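Conserver les pommes d'hiver dans un local non chauffé

Cette fiche concerne les variétés de garde récoltées à maturité. Les fruits d'été ne s'y prêtent pas.

1. Trier
Écarter tout fruit taché, piqué ou sans pédoncule. Les pommes marquées se consomment dans les sept jours ou passent en compote.

2. Préparer le local
Viser une température stable de 4 °C et une humidité élevée. Dans un cellier trop sec, poser un seau d'eau au sol. Éloigner les pommes de terre – l'éthylène dégagé par les pommes les fait germer.

3. Disposer
Ranger les fruits sur une seule couche, pédoncule vers le haut, sans contact entre eux. Les clayettes Pondow acceptent presque 20 pommes de calibre moyen.
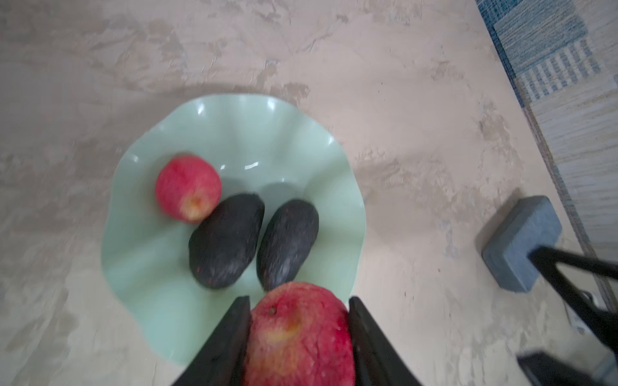 Pomme rouge et coupe en verre ondulé vert pâle.

4. Contrôler
Passer en revue les clayettes chaque semaine. Une peau légèrement fripée indique une perte d'eau : le fruit reste consommable, mais l'air est trop sec. Retirer aussitôt toute pomme molle ou brunie.

5. Sortir les fruits
Prélever la quantité utile pour quelques jours. En fin de saison, vider les clayettes, les brosser à l'eau savonneuse et les laisser sécher à l'air libre – en mai de préférence.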